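Notebook, hand gripper no. 3 (wooden bench, window side)
June, begun 8:40

Kilian told me yesterday evening that the left finger "feels lazy". I did not know what he meant, so this morning I closed the gripper by hand ten or twelve times before I touched any screw. Now I know what he meant. The right finger starts to move as soon as the trigger moves. The left one waits a little, then it follows with a small click. The click is in the linkage and not in the pad, I could feel it with a fingertip on the link.

State at the start, from the log sheet: 455 hours on this set of links, pads changed once by Verena, no note about the screws. I would like that whoever changes pads also writes down if the link screws were opened. Without this I have to guess.

9:10. Took off the handle cover. The trigger cable is in order, no broken strands near the clamp. The clamp screw was tight. The return spring is the old type from Ellimer, which Alois wanted to replace in the winter, but it still pulls well, so I leave it. I cleaned the pivot with a dry brush and a cloth. There was grey dust in it, mostly from the pads I think, because it smeared like rubber.

Then the links. On the left link the pivot screw could be turned with two fingers. That explains most of the click. On the right it was properly tight. I took both out anyway, so that both sides get the same treatment. The threads of the screws are good. I was afraid for the inserts, after the bad batch of links which we printed at Fonenberg, where the brass came out together with the screw. I put a long screw in each one, pulled and turned, and nothing moved in the plastic. These links can stay.

Put back with a very small drop of the medium threadlocker. Please, not the strong one! Leonie once had to heat a link to get the screw out and the link did not survive it.

10:25. Closing test. Both fingers now start together, or so near together that I cannot feel a difference. The click is gone. With the feeler gauge between the closed pads I found a small opening at the tips on one side, and at the back the pads touched. So the pads were not parallel. I loosened the left pad on its mount, closed the gripper on the flat steel strip, and tightened the screws again while it was closed. It needed three attempts, the pad likes to turn with the last quarter of the screw.
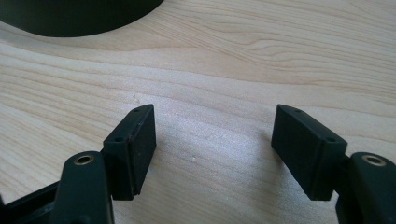
The opening width was the next point. The setting sheet from Egger says 70 mm between the pads at the full stop, and Roscoe's tracking script assumes the same value. I measured 68.5. I turned the stop screw out until the caliper showed 70, opened and closed 50 times, and measured again. It was 70 still. I marked the stop screw with the white paint pen, so that one can see at once if it has walked.

The pads themselves I did not change. There is a little wear on them, but a strip of paper is held over the full length and I cannot pull it out without tearing it. Verena has ordered new ones from Unlow, and when they arrive I would rather change both pads together with the links open, so that we do this work only once.

11:50. Calibration of the width sensor. First run gave an error at the closed end. My own mistake, I had plugged the sensor cable in before the handle was screwed together and the connector sat crooked. Opened again, connector pressed in straight, cable laid under the small hook, cover on. Second run passed. I saved the new values under the gripper number with "links tightened" in the comment. The old file is still there, with "old" at the end of the name.

Roscoe, please load the new file before you record with this gripper. With the old one the width will be wrong by the 1.5 mm which I added at the stop.

Open points:
The cover has a crack beside the lower screw – not dangerous, but I do not want to tighten this screw more.
Alois to decide about the spring.
We have only one bottle of the medium threadlocker and it is nearly finished. I wrote it on the order list.
Number 2 has the same age of links. I did not look at it today. Kilian, if you have it in the hand, try the left link with two fingers and write here what you find.

Added 15:30: Kilian used it for one hour after lunch and has no complaint. I checked both link screws again afterwards, they had not moved. Gripper is back on its hook.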